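24 March 2025 — Stutgate bench, insertion cell

Continuing from the last entry. Target for the day was a long block on the desktop job with the Gisum parameter set, then the gap check on the gray fixture board. Arm force limit left at 15 N. Wrist view and side view both recorded, as usual.

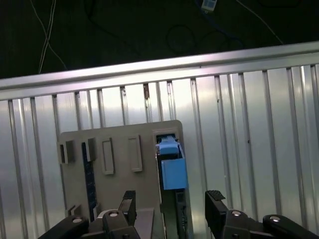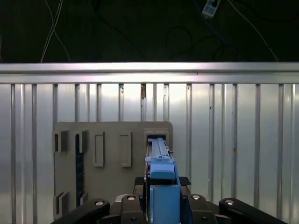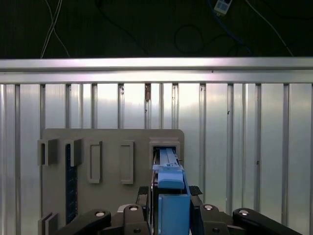 Wrist view for the three above, side view below.
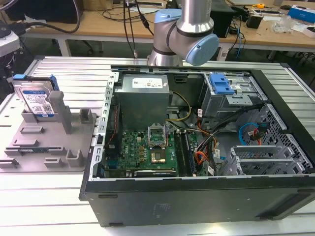 Cycle count since the Tandura changeover is 2,860. The log splits faults into two groups: part not seated, and part seated but the force trace out of band. The second group is the one that takes up people's time. Each entry goes to an operator, who opens the trace, looks at the stills and marks accept or reject. On the old manual line the same person would have felt the part go home and moved on. Now the judgment is made later, from a screen, by someone who didn't have a hand on it.

Zainab Akinola pulled the review queue for March. 336 traces needed a person to look at them. She accepted nearly all of them, which suggests the band is too tight on the high side. I don't want to widen it until we have compared the accepted traces with units that came back from Amarasinghe. Until then the queue stays as it is.

Effect on the shift. Before the cell, two people did strip-down and refit at adjacent benches and swapped halfway through. With the cell running, one person loads and clears, and the other handles review plus whatever the arm won't attempt (cable dressing, stuck latches, anything with a bent bracket). Handwork per shift is down and wrist complaints are down with it. The remaining handwork is all the awkward units, one after another, with no easy ones in between. Both operators raised this separately. I have asked for a few ordinary units to be held back for the manual bench so that new people can learn on them. At present a trainee's first machine is one the cell has already rejected.

Loading rhythm is the other complaint. The loader has 30 seconds between the clear signal and the next start. That's enough for a clean unit and too short when the cables need moving out of the approach path. People have been hitting hold to get the extra time, and hold is counted as a stoppage against the shift. Changed the reporting so that a hold under two minutes is logged as loading. No change to the cell itself.

Fixture board: measured the gap at the openings with feelers, top and bottom. Top is within drawing. Bottom is slightly open on one — noted on the drawing, not corrected. If seat faults go up I will shim it before touching the approach angle. Finger pads show no wear worth recording.

Open items:
Force band, high side. Waiting on the Amarasinghe returns.
Swap roles at mid-shift again, trial for two weeks. Zainab to draft the rota with the operators.
Review screen needs the trace and the still side by side. They are on separate tabs and people lose their place.
Write up the hold rule and post it at the cell. The late shift hasn't been told yet.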